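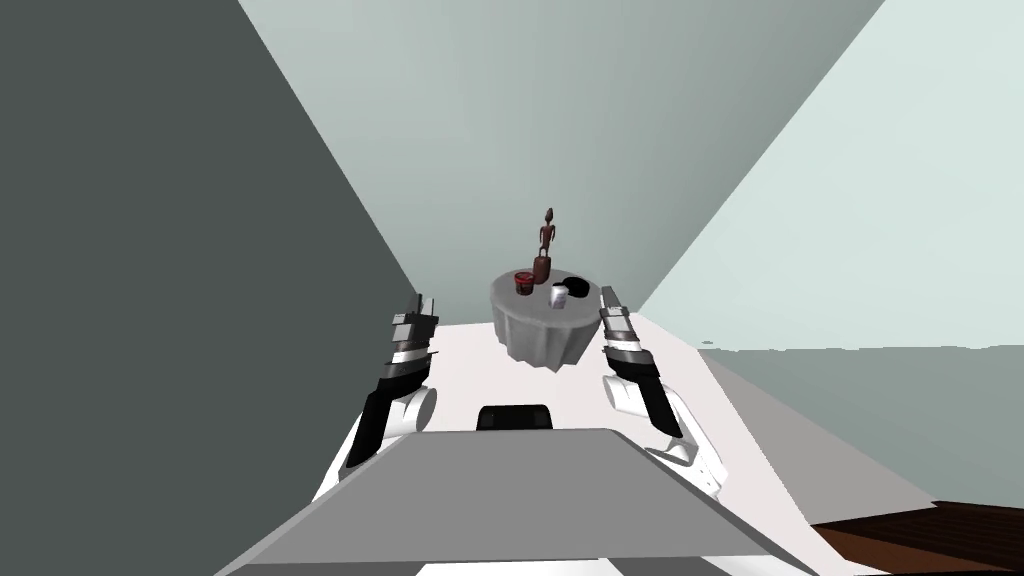
Carmela Mateos wrote:
I don't buy "rare timing glitch." You ran 300 pick attempts in Pikska and 30 of them came back as successful grasps with nothing in the gripper. One in ten is not rare. If a guy on my floor told me one in ten parts wasn't where he said it was, we'd be having a different talk.

nfigueroa wrote:
Fair, but read my first post again. The 30 are all from the new Plurnemel build. On the old build I ran the same tabletop job (the small white can, then the red and black bucket) and got zero false ones. Same arms, same seed, same everything. So something changed in how it decides it's holding something.

Carmela Mateos wrote:
Or the old build was wrong too and you got lucky on the seed. One seed proves nothing.

Home Forums New Posts Search Members Log In

Itsuki_Sugawara wrote:
Which signal are you using for "grasped"? If it's finger force, the sim can hand you a spike when the fingers hit their own stops. I've seen that in Pikska before. The number looks exactly like a light object.

nfigueroa wrote:
Force over a threshold for 232 ms, then the flag goes true and the arm starts its lift. I didn't pick the 232, it came with the build. No width check that I can find.

Itsuki_Sugawara wrote:
Then there's your bug. Closed all the way is closed on air. Check the finger gap before you trust the force.

abilio_m wrote:
Doesn't cover it. Nicanor sent me the log for run 4000 (his numbering, don't ask) and the flag stays true after the fingers have opened again. You can add all the width checks you like at the closing end, it won't help if the thing never clears.
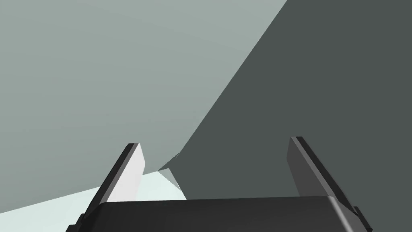
Gripper view, fingers apart and nothing in the gap.

nfigueroa wrote:
I hadn't looked at the release side at all. Going back through the logs tonight. Some of my 30 may be two problems that I lumped together.

Nilmini P. wrote:
It's a simulation. Nothing got dropped on anybody. File a ticket and move on, I don't see why this needs a whole thread.

Carmela Mateos wrote:
It needs a thread because people take these builds and load them on real arms the same week. With the flag stuck on, the controller thinks it's carrying something. On ours that changes the speed limit and the payload setting, and it blocks the next close command. I'm not putting my hands near that on the strength of "it's only the sim."

Nilmini P. wrote:
You'd have a light curtain and an e-stop. You're not relying on a grasp flag to keep people safe, I hope.

abilio_m wrote:
She isn't, but plenty of small shops do lean on it without meaning to. I'd still rather see it fail in Pikska than find out at the bench. And I don't think Metutley will touch a ticket that only has sim logs in it — last time they closed mine with "cannot reproduce" and never asked for the files.

Itsuki_Sugawara wrote:
Nilmini has a point about the curtain. Carmela has a point about the build. Can somebody run it on five different seeds, old and new, before we blame the vendor? I still think the force spike is most of it.

nfigueroa wrote:
Running both now. Split so far: most of the false ones are the fingers closing on air, like Itsuki said. The rest show the stale flag. So neither of you gets to be completely right. I've rolled back to the old build in the meantime.

Carmela Mateos wrote:
Post the old build's numbers too, all the seeds, including the ones that make it look bad. Until I see those I'm not calling it the safe version.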